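# The Snack Table

My aunt never owned a proper serving dish, and I don't believe she ever missed one. When people came over she spread the good tablecloth, stood the packets up on it the way they had come home from the store, and put a pair of scissors in the middle. You chose, you snipped, you passed it along. I grew up thinking this was how everyone did it, and it came as a real shock (I was 14, and a guest at a very tidy house) to be handed three almonds in a glass bowl.

I have kept her system going ever since. Every December, when the afternoons get dark so early, I set out a snack table and leave it up until the month is over. Most of the shopping happens at Plutia, a narrow grocery two blocks from my apartment where the shelves run right up to the ceiling and you have to turn sideways to let anyone by. Hrefna Riis runs the register there, and she has steered me toward more good things than any cookbook I own.

"Buy one packet you know and one you don't," she told me years ago, and I still do, although it's usually one I know and four I don't.

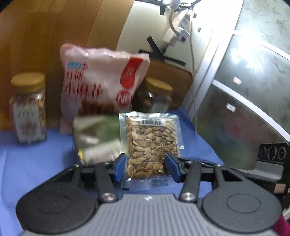 Small fried dough twists, xiao mahua in Chinese, are the ones I know. I buy them in the big bag and I am not sorry. They're crisp all the way through, a little sweet, and they make a terrible mess of a sweater. I like them with black tea, strong enough that the first sip makes you blink, and my brother likes them standing up at the counter with his coat still on.

Seeds are slower company. I keep the vacuum-sealed kind in the cupboard well into spring, and 100 grams goes a surprisingly long way when everybody has to crack their own — which also keeps people talking, as their hands are busy and nobody is looking at a phone. Put out a saucer for the shells. Put out two, really, or you'll find shells in the plant pots until March.

As for anything in foil, I ask Hrefna what's good and take her word for it. She has been wrong once, over something with dried plum in it, and my neighbor ate the whole packet by herself and asked where she could get another.

Have the scissors ready by four o'clock, when the first people start drifting in, and a few clothespins for whatever gets opened and not finished. My aunt's were kept in an old tea tin, and so are mine.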